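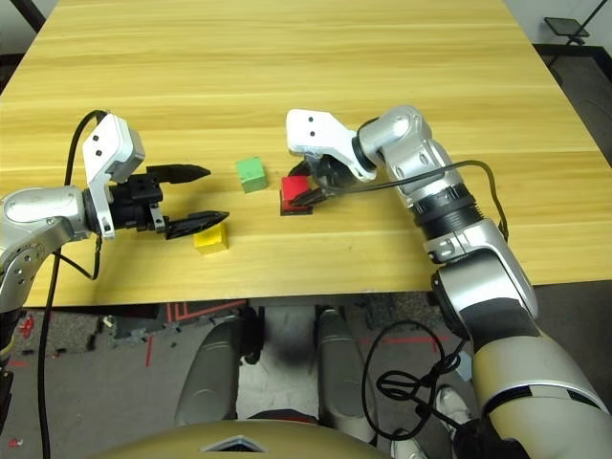
Red cube on the black base, right gripper. Green and yellow still waiting.

May, Unduvik bench, block stacking, two arms

Sat down after lunch to write this up properly, before I forget which change did what (I have done that to myself before, and poor Delyth had to untangle it). We are still after the same thing: does the policy learn the order of the stack, or just the table positions? Trained on 300 demos, red then green then yellow, with the starting spots shuffled more than last time.

Wrist views went in at full weight for this run. I was nervous about it, as the wood grain is busy and an open gripper over bare table gives the network very little else to hold on to. 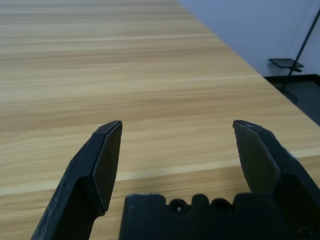
Rollouts

18 tries, 13 full stacks, which I'm really pleased with! The old checkpoint managed 10 on the same starts. Most of the misses came at the last cube, where the left arm let go a touch early and the yellow slid off. Laurier thinks our demos are sloppy right there, and having watched a few back I'm inclined to agree with him.

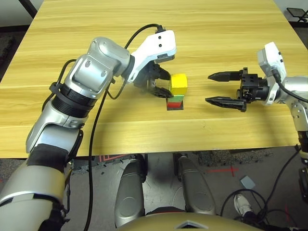 Left gripper with yellow, just above the green.

Next I want to settle the labeling question, which I keep putting off. Delyth marks the start of a grasp when the fingers touch, and I have been marking it when the cube moves. With the red one partly over the edge of the black pad and the fingers right at it, the head view alone won't settle which of us is right, so I'd like to try using the gripper current instead. Ask Laurier if the Grikley logger kept it. 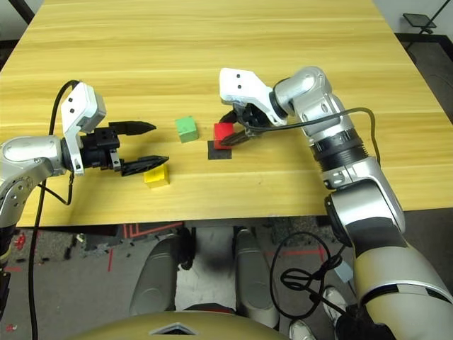 The segmenting script needs another look before any of that. It splits each run by which arm is busy, and it gets muddled when both are out over the table together. The left fingers can be hovering by the yellow cube while the right is at the red, and it calls that a left grasp. A distance threshold might do it, or a minimum hold time. Will try both tomorrow morning on the same 18.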